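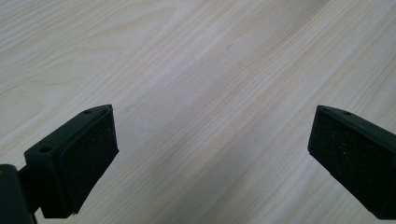
Foam pads on the hand-held gripper, jaws open.

10/10/21

I've been putting off writing up the grippers since February, so this will be a long-ish entry. The question was whether to stay with the bare plastic fingers we'd been using in Wedcombe or switch to the foam-padded ones. Same body, same screws, different faces.

The plastic fingers are fine for anything rigid. Boxes, tubs, bottles with straight sides. Where they fall down is packaging with air in it. They pinch one fold, the fold slides, and the whole thing rotates before you've lifted it a hand's width. Squeezing harder only gives you crushed chips.

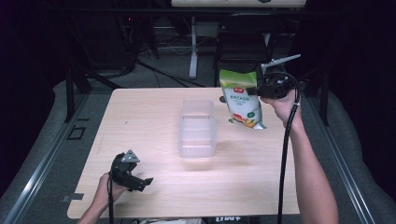 The foam gives you a wider contact patch and it's a lot more forgiving about angle. I could come in well off square and still get a hold. With the plastic I had to line up every time, and after an hour my wrist knew all about it.

Cable routing matters more than I expected when you're working two at once. Mine were too short the first day and kept tugging on the left hand. I swapped them for longer ones from Limadov and stopped noticing them.
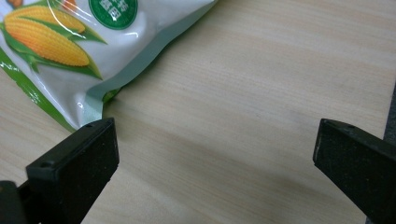

Snack bags are my standard test now, as they do everything badly. They're slippery, they shift their contents around, and the shiny film plays havoc with exposure on the wrist camera. I locked the exposure at 339 on our controller's scale and left it there. Auto was hunting every time a crease caught the light.

The foam does have a downside - it collects dust. I wipe the pads with tape between sessions and that gets most of it. I haven't worked out how long a pair lasts. My target is 1000 grasps, after which I'll peel them off and see what the glue looks like. A spare set of 4 pads is in the drawer at Gundcombe if anyone there wants to try them.

Next on the list is the Seo controller, which I've had running for 2 evenings and don't have an opinion on yet. 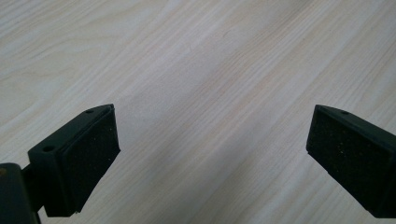
Torbjørn Sundqvist wrote back after I sent him a draft of this, and he thinks I should try silicone before settling on foam. He says it grips film nearly as well and you can rinse it under the tap. He also reckons my tape trick will pull the surface off the pads eventually - fair enough, I'll keep an eye on it.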